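The Case for Slower Drying
Hiltbridge, May 5, 2025

Most laundry damage is blamed on the washer. Textile technicians in Hiltbridge put more of it down to the dryer, where high heat and long cycles wear down fibers that the wash left intact. The lint screen is the evidence. What collects there is fabric.

Cotton holds a small share of its weight in water even when it feels dry to the hand. Push a towel past that point and the fibers turn stiff and brittle, then break as they rub against the drum. Elastane does worse. Waistbands and cuffs lose their stretch after repeated hot cycles, and the loss is permanent.

Air drying avoids both problems but depends on the room. A rack in a closed bathroom may take two days to dry a load of denim, long enough for odor to set in. The same rack near an open window, with a hand's width between garments, can finish overnight. Spin speed matters as well. Water removed in the washer does not have to evaporate later.

The storage end of the process gets less attention. Fabric put away slightly damp needs moving air, and a solid bin holds moisture against the bottom layer. Perforated sides help, provided the container stands clear of the wall. 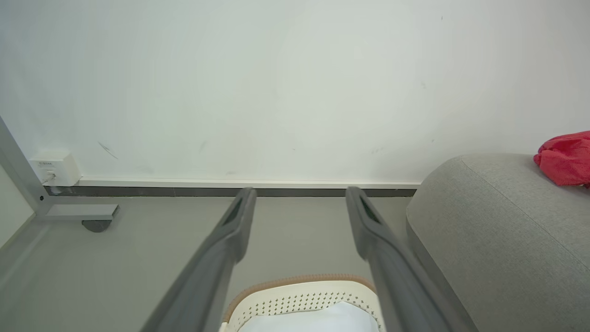

What the heat pump models change

The Drerutik, a ventless dryer assembled in Dirkasville, runs cooler than a standard vented machine and recovers heat from its own exhaust air. Its cotton program takes up to 335 minutes at the lowest setting. Owners of the smaller Kuo unit report shorter cycles but a noisier compressor.

Both need upkeep. The Drerutik has two filters — one in the door, one ahead of the heat exchanger — and the second is often missed. A clogged exchanger lengthens every cycle and cancels most of the energy savings. The manual calls for rinsing it monthly and letting it dry fully before it goes back in.

Moisture sensors also drift. Residue from dryer sheets coats the metal strips inside the drum, and the machine then reads wet clothes as dry. Wiping the strips with white vinegar restores the reading.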